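Opal ring from Zillilen - resize or leave it alone?

garnetgal36
Posted 8/8/21
So I finally bought myself an opal ring (my September birthday present to me, a bit early!) and it's half a size too big. It's a solid opal, bezel set, from Zillilen. The jeweler at my mall says she can size it down but she won't promise anything about the stone. Has anyone had this done? I'm scared of the heat.

bezelbob
Opals and torches don't mix. A good bench jeweler will pull the stone first or use a laser. If she can't tell you which one she does, walk away.

Tourma_lina
I had mine done at Gultitz two years ago and it was fine. They used a laser and I got it back in a week. I think people make opals sound more fragile than they are.

bezelbob
Two years with one ring isn't much of a test. I've had an opal crack on me in a drawer.

Tourma_lina
In a drawer?? Then it wasn't the sizing, was it :)

garnetgal36
OK, so laser. Also she asked if it was a doublet and I said no, but now I'm doubting myself. The listing just says "Eren opal, natural" and I can't see the side because of the bezel.

slowpolish
Eren is just their name for that line, it doesn't tell you where the stone came from. Email them and ask for it in writing. And please don't soak it in the meantime - if it is a doublet, water can get into the glue.

Tourma_lina
Agree with slowpolish on that one. Mine is solid and I still take it off for dishes.

garnetgal36
Emailed them last night, no answer yet. I'm wearing it on my middle finger for now, where it fits okay, and I take it off whenever I'm cleaning up after the kids.
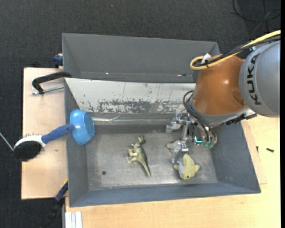 My sister says I should skip the whole thing and get those little sizing beads put inside the band. She has them in her Lenura ring and loves them. Would that work with a thin band?

bezelbob
Beads still get soldered in, so you're back to the same question about heat. Ask for the laser.

slowpolish
Or try a clip-on plastic guard. Cheap, ugly, and you can take it off again. I used one all winter.

garnetgal36
Ordered a pack of the guards! Will post when Zillilen writes back.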